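Wool rugs are sold by knots per square inch, and buyers have learned to read that number as a grade. The last Pretetti catalog lists 872 rugs and sorts them by it. I think the sort is wrong for anyone furnishing a room people walk through.

Knot count measures how fine a drawing the pile can carry. Wear depends on other things – pile height, fiber length, how tightly the foundation is beaten. A dense rug in short, brittle wool will go bald in a hallway before a coarse one in good wool shows a path.

Pattern matters too, and sellers rarely mention it. On a plain field, every crumb and dent reads as a fault. A mottled field in three or four close tones hides most of it between cleanings.
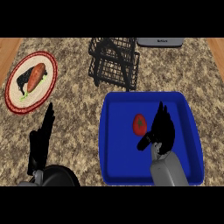 Speckled rug in cream, tan and dark brown over light wood boards, with a red-rimmed plate. Computer rendering.

The Seltberg mill used to print staple length on its labels and stopped nine years ago. The reason given was that customers did not ask for it. They did not ask about knots either until a number was put in front of them.

I would print pile weight and staple length first, and knot count last. Kamen already does the first of these on its runners, in type small enough to miss.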